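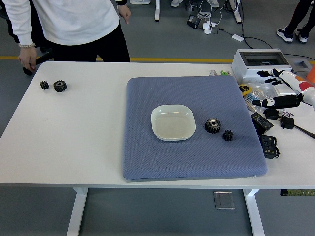 Square plate and gears on the quilted pad.

Office diary, Trernum House
Wed 17 April

Morning Prayer was said at the usual hour in the lower chapel. The appointed reading was the parable of the sower from the fourth chapter of Mark, and the Psalm was 40. The Warden asked that the silence after the second reading be kept in full. It has grown short in recent weeks, and several residents had mentioned it.

The greater part of the morning was given to the revised Psalter. Avotiņš has returned the second proofs with the line breaks corrected in the long Psalms. The pause in the middle of each verse is now marked by a small star. The earlier proofs used a colon, which readers at the back of the chapel could not tell from the ordinary punctuation. Psalm 119 still runs over badly at the ninth section, where one half verse stands alone at the head of a page. A note to this effect was sent back with the proofs before noon. The wording of Psalm 23 remains as agreed: "the valley of the shadow of death" is kept in the main text, and "the darkest valley" is given at the foot.

Gwenaël Delorme raised again the matter of the word "steadfast." It appears very often in the new text, and those who read aloud in their second or third language find it hard. The Warden's view is that a word used so often is soon learned, and that the older readers would miss it. The point was left open. I record here my own opinion, for what it is worth, that "faithful love" reads well in Psalm 136 and poorly almost everywhere else.

Natex has confirmed the first printing at 500 copies, with 100 of these in large type. The large type copies will be bound so as to lie flat. The House asked for this at the outset and had begun to fear it was forgotten. The covers are to be dark green. A sample of the cloth arrived in the second mail and is in the top drawer of the press.
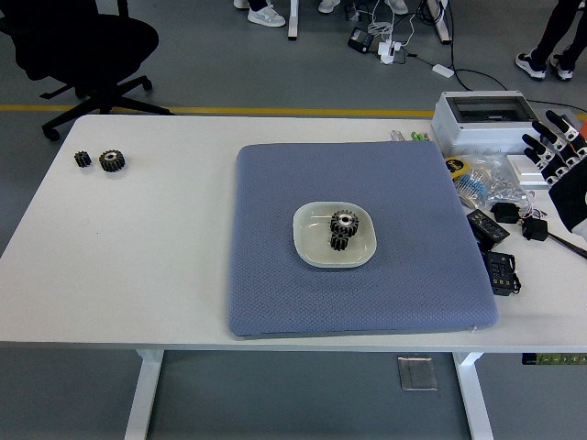 Two of the gears in the dish, with the other pair at the left end of the table.

The afternoon instruction for those preparing for baptism was held in the library. The subject was the Creed, and in particular the words "he descended to the dead." It had been expected that this would be passed over quickly, and it took up the whole session. One of the candidates, whose father died in the winter, asked whether the clause means that no place remains where Christ has not been. The Warden answered that this is very close to how many of the early teachers understood it, and read from the first letter of Peter, the third chapter. He then said plainly that Christians have differed over that passage for a long time and that he would not pretend otherwise. The candidates were asked to read the second chapter of Philippians before the next meeting and to bring one question each, in writing if they prefer.

I was glad to be present. The discussion continued on the stairs.

Correspondence. A letter was received from the congregation at Skeno asking whether the House would supply a preacher for their anniversary in September. They hope for a sermon on the building of the second temple and have offered a text from Haggai, "Yet now be strong." A reply was drafted accepting in principle. The letter adds that the church holds up to 229 people with the gallery open, and that the gallery stairs are steep. The name of the preacher will be sent to them later. Skeno has also asked to borrow the old lectern Bible for the day. It is my recommendation that it not travel. The spine is weak, and the book has not left the building since it was repaired – the volume presented by the sisters would serve them equally well.

A second letter, unsigned, objected to the use of silence at the Sunday service on the ground that worship ought to be spoken. It has been placed in the file. The Warden wishes to preach on Elijah at Horeb in any case and asks that this not be taken as a reply.

Small matters. The reading list on the chapel door has been corrected: the Epistle for Sunday is from the first letter of John, not the second. The evening reader is asked to announce the book and chapter only, without the page, until the new Psalters are in use and all are holding the same edition. The lamp over the left-hand stall has been replaced. The guest rooms on the upper floor are taken through Saturday.

Evening Prayer was sung. The Magnificat was taken to the plain tone, somewhat low, and the closing hymn was dropped at the Warden's request in favor of the prayer of Saint Chrysostom. Prayers were offered for the sick of the district, for those soon to be baptized, and for the family who wrote to us on Monday and asked not to be named.

Before locking the library I read the proofs of Psalm 88 once more. It ends in darkness, and the new text leaves it there, as it should. One error was found in the sixth verse, where "pit" has been set as "pity." It is marked in red and will go to Avotiņš with the morning mail.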